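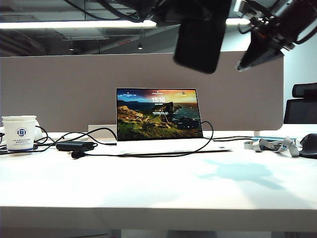
**Shared desks: cable and power adapter rules, effective 6/25/26**

Laptops used at the Flukorville shared desks will each be issued one power adapter and one cable tie. The adapter stays with the desk. Users who bring their own adapter should take it with them at the end of the booking.

Loose cable remains the most common fault in the desk log. Of the 82 entries recorded since October, most concern cords crossing the typing area or adapters left in the middle of the work surface. Engate, which maintains the furniture, has asked for the following:

- Place the adapter at the rear of the desk, against the panel.
- Coil excess cord loosely and secure it with the tie. Do not wrap it around the adapter.
- Route the cord behind the laptop, with enough slack at the plug that the connector is not bent.
- Keep drinks on the side opposite the cords. Open paper cups are still permitted.
- Lock the screen when leaving the desk. Bookings lapse after 2 hours without use.

Under-desk trays from Pelkonen have been ordered for the Rivesero building, where some 925 meters of cord cover will also be replaced. Installation begins on floor 2. Desks there can be booked as usual until the work order is posted at the entrance.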